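Skip to content
Home | Boards | Repairs | Laundry Cells | Log in

4 min read

We use cookies to keep you signed in and to remember your board settings. OK | Manage

Two-arm laundry cell: cloth slips on pickup, then the arms get in each other's way at the washer

balton_bench
December 23, 2018

Hi all! I've been setting up a two-arm cell that loads a front-loader, and I'm having more fun with it than with anything I've built in years. Ribbed fingers for the cloth work, multi-finger hands on the arms at the washer, one program that I call Skimdale running the whole sequence. I did 176 pickups last week and kept notes on every one.

Two things bug me. First, thin fabric. Shirts and towels are great, but a light sheet creeps out of the fingers as soon as the arm lifts. Second, when both hands are near the drum opening, one of them usually stops on a force limit and I have to start over. I've swapped finger pads once already and I clean them every morning. What would you check first, and in what order? I don't mind redoing the taught points if that's what it takes.

Imre Fülöp

Oh, I love this kind of job! You're closer than you think. I'd go in this order, and I wouldn't touch the taught points until the last step.

1. Finger pads and grip. Wipe the ribs with a damp cloth and let them dry all the way before you run anything. Fabric softener leaves a film that you can't see but can feel with a thumbnail. Then teach the pickup so the fingers close on a gathered bunch of cloth and not a single layer. With thin stuff you want ruffles packed up against the ribs, with the rest of the fabric falling away in long folds. I lift very slowly for the first bit and only then go to full speed. If you're still slipping after that, raise the grip force in small steps — I went from 419 to 500 on my controller's scale, and your numbers won't match mine, so watch the cloth for pulled threads as you go.

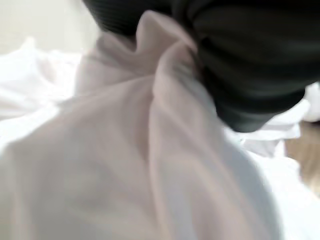

2. Door and clearance. Open the door all the way and make sure it stays put. Mine used to drift back a little, and the glass bowl sticks out far enough to catch a wrist. Check it by hand first, with the arms powered down, then jog each arm through its approach on its own. On a silver Leader like the one I load, the open door takes up a lot of the space you'd want for the left arm. Keep one hand low by the rim of the drum and let the other carry the clothes.
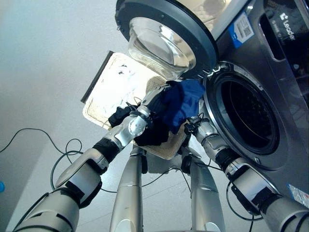 While you're at it, look at how much slack your cables have. A loop that's fine at home position can go tight when the arm reaches, and a tight cable reads as extra force at the wrist. I'd bet that explains at least a few of your stops. Mark the cable with tape where it leaves the clamp, run the cell for a day, and see if the tape has moved.

3. Bring the basket to the washer. I was so happy when I tried this! Put the dark load in a shallow basket, have both hands clamp it by the sides, and tip it toward the opening. The arms keep a fixed distance from each other the whole time, so they can't fight over the same shirt. Teach it with the basket empty, then again with a real load, and go slow on the tilt.
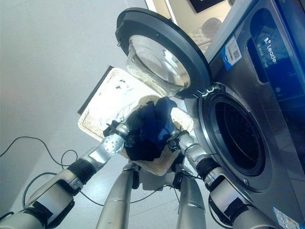
4. Taught points, last. If you still get stops after all that, re-zero the wrists and teach the points at the drum again. Save the old set first under a different name. I keep mine by month, and the October set has rescued me more than once.

Let us know how it goes, I really want to hear how the sheets come out!

fanska_fan

Second the cable thing. Also check the wrist screws, mine were loose.

Erdős_shed

Good list from Imre. I'd do the door check before the pads, but it's your cell. One thing to add: tangled clothes. If two pieces come up together, I have the program set everything down, open both hands and pick again from a different spot. It costs me 9 seconds and I get hardly any force stops now. Pulling them apart in midair looked cool but it stretched a collar — so I gave that up.

Which force limit are you on, the wrist one or the arm one? They show the same light on some controllers.

Get new threads by email once a week. Subscribe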